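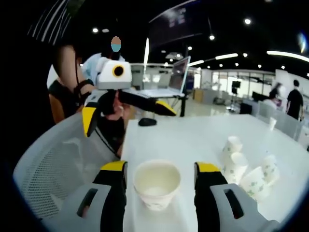 The town that waits for its greenhouse

When the company Groen bought an old sugar warehouse in Rodenthorpe, people in the town spoke of little else. The plan was to grow medical cannabis there, under lamps, behind two fences. Groen promised 50 jobs, and 559 persons sent in an application.

That was in December. Today the fences stand, but there is not one plant inside.

The difficulty is the licence. A grower must show a secure building before he can receive one, and the bank wants to see the licence before it pays for the building. Groen solved the first half with its own money. For the second half it looked to Destance, an investment firm which had already paid for a similar site in Brerkumik. In spring, Destance withdrew. Its short letter mentioned "changed conditions in the market" and gave no further explanation.

In the bakery opposite the warehouse I heard both opinions within ten minutes. One customer was afraid of the smell and of thieves. Another had left a job at the harbour, because she was told that training would begin after Easter. She now works 4 mornings a week in a school kitchen.

The council has received 456 letters on the matter, most of them in favour. It will decide in autumn if Groen may keep the building without using it. Until then a guard walks round the warehouse every night, and the company pays his wages.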